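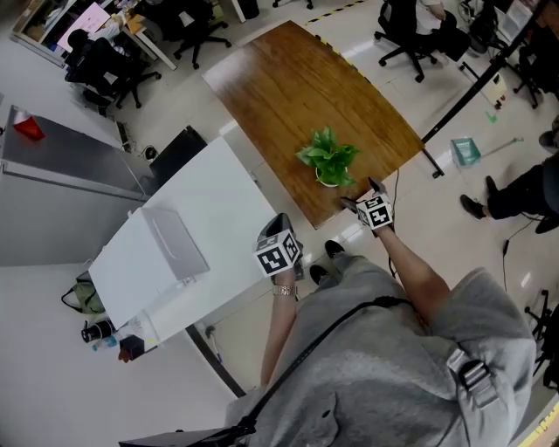

Section A. Walkthrough before the chores block

Area: table and white cabinet, Trirnuris floor
Checked by: Kartini Rahman, Wednesday, 8:40
Countersigned: Irfan Tjoa

A1. Marker cubes seated on both grippers, faces clean. OK.
Comment: Wipe with a dry cloth only. The tracking drops out fast when a face gets greasy, and we lost a whole plant-moving set to one thumbprint!

A2. Cable on the right-hand gripper. ATTENTION.
Comment: It trails down to the floor. Clip it up before anyone walks and carries at the same time.

A3. Floor walkway. ATTENTION.
Comment: Bag, thermos and water bottle to go on a shelf. Same for the thin stick by the teal basket. Glossy tile is slippery enough already.

A4. Straps and buckles on the operator. OK.
Comment: Strap must not swing across the table edge when leaning in.

A5. Plant in the white pot. OK to use.
Comment: My favorite task. Soft leaves, a smooth pot, soil that can spill. Palov, our trained arm, moved it cleanly 70 times out of 300 last month (January was far worse) and I really think the pot is the hard part, more than the leaves.

A6. Lidded box on the cabinet. OK to use.
Comment: Lid on, lid off, box to table. Irfan wants this one added to the Cludix set, which stands at 2,528 demonstrations.

A7. Jaw tips, wear and grip. OK.
Comment: Replace at the next service.

Section B. Are we ready to let the arm do it alone?

B1. Wiping a table: yes, with a person at the stop button.
B2. Carrying a plant: no, but getting close!
B3. Picking up the floor: no. People still win by a mile.

Open items: A2, A3. Recheck at 1:15, K.R.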